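Stacking baskets with handles – do yours jam too?

Home & Storage > Baskets, Bins and Boxes

mgrajales
Posted Friday, 8:14 pm

Okay so I need opinions from people who own too many baskets, which I know is most of you. I run the snack and craft table at our neighborhood swap (Numthorpe, if anybody here is local, come say hi!) and over the winter I switched everything from cardboard boxes to the small plastic baskets with the slots in the sides and the one handle that flips over. Love the color, love that crumbs fall out of them, love that I can rinse them in the tub.

What I do not love is getting them apart. They nest so tight that on setup day I end up with two or three stuck together and I'm standing there yanking. And the handles! If one is up and the next one is down they ride crooked and the whole stack leans.

Do you store them nested with the handles in, nested with the handles up, or give up and keep them side by side? I have one closet shelf, 42 inches wide, and it also has to hold the tablecloths.

inga_arnulfo
Posted Friday, 8:40 pm

Handles in, always. Fold every handle down inside before you nest anything. I used to do 114 of these for a school fair and the only stacks that survived the car ride were the ones where somebody had bothered to do the handles.

The sticking is air. Lift one side first, then the other.

katalvarado
Posted Friday, 9:02 pm

I'm going to disagree with Arnulfo on handles in. With mine (Ditemard, the medium ones) the handle lies across the bottom and then the next basket sits on top of it and presses down all year. After one summer in the garage I had a bunch with handles that wouldn't stand up straight anymore. They flop to one side when you carry them. So I let mine hang over the outside, all on the same side, and the stack looks goofy but the handles are fine.

Also 42 inches is plenty of shelf, I'm jealous.

inga_arnulfo
Posted Friday, 9:11 pm

The garage did that, Kat. Heat. Mine live in a hall closet and the handles are fine.

katalvarado
Posted Friday, 9:15 pm

It's not that hot a garage!!

gilboleda
Posted Friday, 9:33 pm

Do they come off? On the ones I have the handle ends are just little knobs pushed through a hole, you squeeze and they pop out. I take them all off and keep them in a zip bag. Baskets nest flat, no leaning. Takes a while to put back though, I won't lie, and I've lost a couple.

mgrajales
Posted Friday, 9:50 pm

Gil I just went and tried it and I got one out and I cannot get it back in. So that's one basket with no handle now, thank you for that lol

gilboleda
Posted Friday, 9:54 pm

Warm water! Hold the end under the tap for a bit and then push from the outside.

amparo_g
Posted Friday, 10:20 pm

Strip of paper towel between each one. My mother did this with her good mixing bowls and I do it with everything that nests. You don't need a full sheet, just a strip hanging over the rim so you have something to pull. If you hate the waste, cut up an old pillowcase, that's what I use now and they've lasted since December.

I'm with Kat about the garage, for what it's worth. But I'm with Arnulfo about handles in. So no help there.

mgrajales
Posted Saturday, 9:05 am

Morning update! Handle is back in (warm water worked, Gil, you're forgiven). I pulled the whole pile out onto the little table in the living room and played with it while the coffee was going.

Paper towel strips: yes. Huge difference, they just slide. I'm going to steal the pillowcase idea because I have a stack of sad ones anyway.

Handles in versus out: I tried both on four baskets. Out looks taller and they catch on each other when I pull one from the middle. In sits neater but I do see what Kat means about pressure. It's a cool closet so I think I'll go with in and check them in the spring.

One more question while I have you. Do you buy spares of the same kind? Cletside still carries mine but only in the green-blue color, and I've seen cheaper ones from Wu that look the same in the listing. I don't want to end up with two kinds that almost nest.

katalvarado
Posted Saturday, 9:31 am

Do NOT mix. I did it once and the taper was a tiny bit different, so every other one stuck out like a bad haircut. Buy from the same place or take one with you to the store and test it in person.

inga_arnulfo
Posted Saturday, 9:48 am

Agree with Kat for once. Mark it on the calendar.

Also don't go too high with the stack. I cap mine at whatever I can lift off the shelf without looking up. Over that they pick up speed on the way down and it's always when the baby next door is napping.

gilboleda
Posted Saturday, 10:10 am

I mix all the time and it's fine, you people are fussy. Put the odd ones on top! Mine hold dog stuff, nobody's grading it.

amparo_g
Posted Saturday, 10:26 am

Gil, you take the handles off and lose them, I'm not sure you get a vote – kidding, kidding.

Maribel, how are you pulling them apart when you set up? I used to hold the stack against my stomach and tug the top one and it was awful. Much easier on a table, low one if you've got it, so you're working down into the stack and your shoulders stay out of it.

mgrajales
Posted Saturday, 10:52 am

Low table, yes, that's what I've been doing this morning and it's so much better than the closet floor. I take the top one by the rim with my right hand, tip it a little like Arnulfo said, and off it comes. The handle one goes in my left. I was doing it all with one hand before, which, no wonder.

So the plan is handles in, pillowcase strips, two short stacks instead of one tall one, and tablecloths in the gap between. I'm ordering four more from Cletside and leaving the Wu ones alone. And if they do go floppy by summer Kat gets to say she told me so, in this thread, in all caps if she wants.

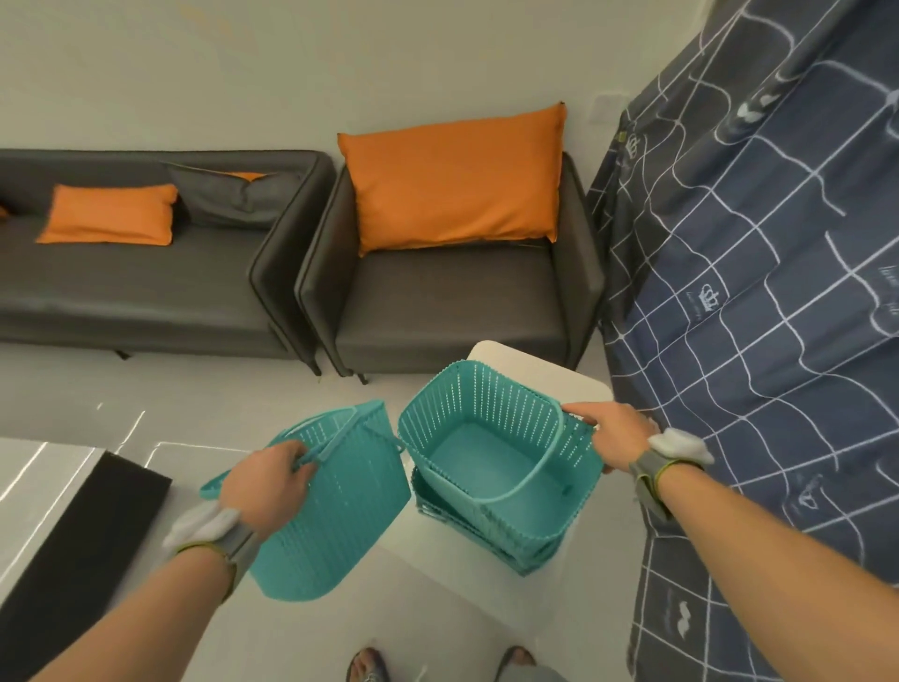 Oh, and I still need something for labels. Tape won't stay on the slotted sides, it peels right off by lunch, and I don't want to tie tags on the handles if the handles are going to be folded in. Has anybody tried those clip-on card holders? I'd want ones that come off for rinsing.

katalvarado
Posted Saturday, 11:15 am

Clothespin with the name written on it. Clip it to the rim, done. I've got 2 bags of them if you want some, I'll bring them to the next swap.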